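Chapter 7

Stains, Spills and the White Surface

What this chapter covers
Why white shows everything, and why that is less of a problem than it sounds
Wet food, pulp and juice on a hard top
Reading a mark before you reach for a product
Edges, gaps and the places a cloth does not go
Key terms: residue, dwell time, tide line, ghost stain, bloom

Anyone who has worked in housekeeping for more than a month has been told that a white worktop is the hygienic choice. The claim turns up in catalogs, in training rooms and in the first edition of this book. It deserves a harder look than it usually gets. White does not resist dirt. It does not kill anything. What it does is make colored dirt easy to see, which helps only if the person looking is prepared to act on what they see, and it does nothing for clear or pale residue, which is where most of the trouble lies. Sugar water dries almost invisible. So does thinned detergent.

The two places most often held up as models in this trade, the Polberg training kitchen and the residence hall at Skalside, both have white tops throughout. Trainees at both are told to "wipe until white." We think this is poor advice. A top that looks white has passed a color test and no other. Run a dry fingertip across it and you may feel drag. That drag is residue, and the next spill will stick to it.

Consider an ordinary mess with soft fruit or something close to it. There are at least three different problems in it, and the usual instruction (spray, wait, wipe) treats them as one. Pulp is a solid and needs lifting. Pooled liquid needs soaking up from the outside in. A smear is a thin film that has already been spread over a larger area, often by the first attempt to clean it, and it needs a damp cloth that gets rinsed between passes. Then there are the small drops, which people miss since they are looking at the big patch. 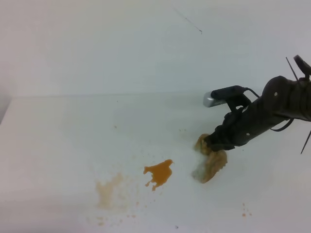 7.1 Solids first, and why the spray bottle can wait

Most beginners spray first. The habit comes from advertising, where the bottle is the hero of the story and the cloth only appears at the end. Spraying onto pulp thins it, and thin pulp travels. You have then turned a small lump into a large puddle and used up product doing it.

Lift solids with a flat scraper or a folded paper towel, working toward the middle of the mess. Do not press down. Pressing forces liquid out of the pulp and sends it outward. Put what you have lifted straight into the waste container, and fold the towel so that a clean face is showing before you go back.

Liquid comes next. Lay an absorbent cloth over the outer edge and draw it inward. If you start in the center the rim stays behind and dries as a tide line, and a tide line takes longer to remove than the puddle would have. Finish with the film and the drops, using a damp cloth and then a dry one. Check low and from the side, with your eyes near the height of the top, and extend the check well past the last drop you noticed.

At Pirnwood, where the canteen has 32 tables and a short gap between sittings, supervisors objected that this order takes too long. We timed nothing there and will not pretend we did. Their objection may be fair on a busy day. It is also true that their tops were being rubbed down again every evening for marks left at lunch, and that time belonged in the sum too.

7.2 What is left when the mess is gone

Product labels are fond of the word "complete." Treat it with suspicion. Some food colors, tea and fruit juice among them, can leave a faint tint in a surface that is otherwise clean. This is called a ghost stain. Once one has formed there are only a few things worth trying, and scrubbing hard with a rough pad is not among them. The pad scratches the finish, the scratches hold dirt, and in six months you have a gray patch where you used to have a pale one.

The harder question is whether a given mark is on the surface or in it. Pale brown haze is the usual puzzle. It may be old food, it may be cleaner that was never rinsed off (bloom), or it may be damage to the finish. 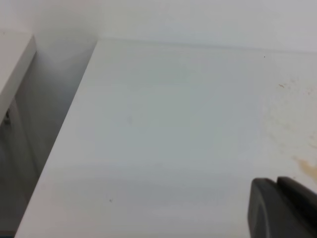 Test with plain warm water and a white cloth before anything else. If color comes away on the cloth, the mark is at least partly residue, and more of the same treatment will move it. If the cloth stays clean after three passes, stop and write the mark down in the room record with its position. A recorded mark can be compared next month. An unrecorded one gets attacked by every new hire in turn.

Edges need the same patience. A flat top gets wiped because it is in front of you. The gap beside it, between one panel and the next, gets whatever the cloth pushed over the side. We have read a good many cleaning schedules in preparing this edition, including the long one used at Vallejo, and most give the top a line of its own and leave the gap out. Wrap a thin cloth over a plastic blade and run it down the full length of the edge. Do it after the top has been cleaned, and look at the cloth before you rinse it.

Before you read on

Choose one pale surface you use every day. Clean it your normal way and let it dry. Draw a damp white cloth across it once and note what you find, including if you find nothing. Keep the note for Section 7.4, where we return to dwell time and to the doubtful advice printed on most bottles.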